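Unit 4: Comebacks, Clutches and Clips
Notes for the October sessions, Reading Competitive Games
Instructor: Graça Calado

Welcome back, everyone! Last time we spent a good long while on economy in round-based shooters, and I promised we would get to the fun part, so let's talk about the clutch. A clutch is a round in which one player is the last one alive on their side and wins anyway. You will hear people call any exciting kill a clutch, and I'm not going to scold them for it on the street, but in your papers please keep to the stricter meaning.

Our main text this week is the Piriretti match, Dromov against Grarnholm, which most of you have now watched (if you haven't, please do it before you read any further, I'd hate to spoil it for you). Dromov are far ahead at the half, they lose the pistol round after the switch, and from there the whole evening slides away from them. Zulmira Azevedo, who was casting, goes quiet for a few seconds in the deciding round, and I'd like you to listen to that silence more than once. What could she see on her screen that the viewers at home could not?

Now, the clip. The full recording has 1,131 comments under it, and I have read more of them than is good for me. Nearly all of them are about one stretch of 20 seconds: Pinheiro, alone against 2 opponents, with the bomb already down. Very few mention the round before it, when he chose to save his rifle and let the point go. Without that rifle there is no clutch at all, and yet it never makes the highlight reel, poor thing.

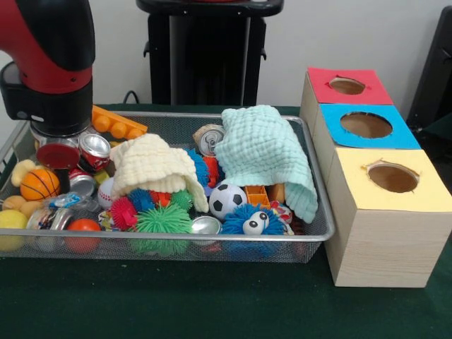
A mesh tray of toys, balls and crushed cans, with a robot arm over its left end.

This brings us to the difference between a match and a clip, which I touched on in Games 101 and want to push a bit further now. A clip begins where somebody decided it begins. The person cutting it is telling a story, usually a kind one about the winner, and the losing side turns into furniture. Try watching Pinheiro's round from the other team's view. They peek one at a time, they don't trade, and the second player has clearly stopped listening to the first. Is it still a brilliant play? I think so, but it's a different one!

For next time: pick a round of your own (any round-based game is fine, and it can be one you played in) and write two pages on it. Give the money on both sides, who was alive and when, and what each team probably knew. Leave the final kill for your last paragraph. Bring a printed copy, as we'll be swapping them around the room.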